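Handout for session 2: who does the filing now?

Last time we did factories, so I want to move to offices, where I spent most of my working life. At Dadden, the insurance firm I was with, the records room handled 1756 folders in a single December. Frauke Reuter ran it, and she could open a folder, check it and shut it while talking to you about something else entirely! Keep her hands in mind as you read – I'll come back to them. 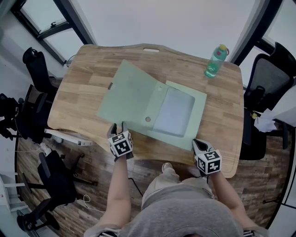
Reading time: 2 minutes

An open folder on a desk, a gripper in each hand. Try thinking of it as desk work with two fingers per hand. The cover bends, the pocket flap has its own ideas, and a person sorts all that out by feel. When a job like this is handed over to a machine, somebody first has to work out what the hands were doing, and that's usually the person who has done it for years (and has never once had to put it into words).

So what changes for them? Khoa Vương, who took over from Frauke, told me the lifting and shuffling went first and the odd cases stayed. His day got quieter but harder, and he missed the easy folders – they were his breathing space.

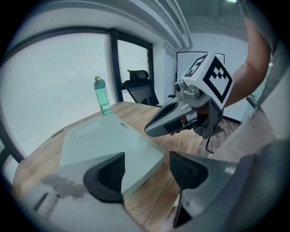
Fig. 2. Gripper fingers over a pale panel, second gripper raised.

For next time, pick a small task from your own job and write down every move your hands make. Then mark the ones you'd gladly give away. Bring it on paper please, I like to pass them round!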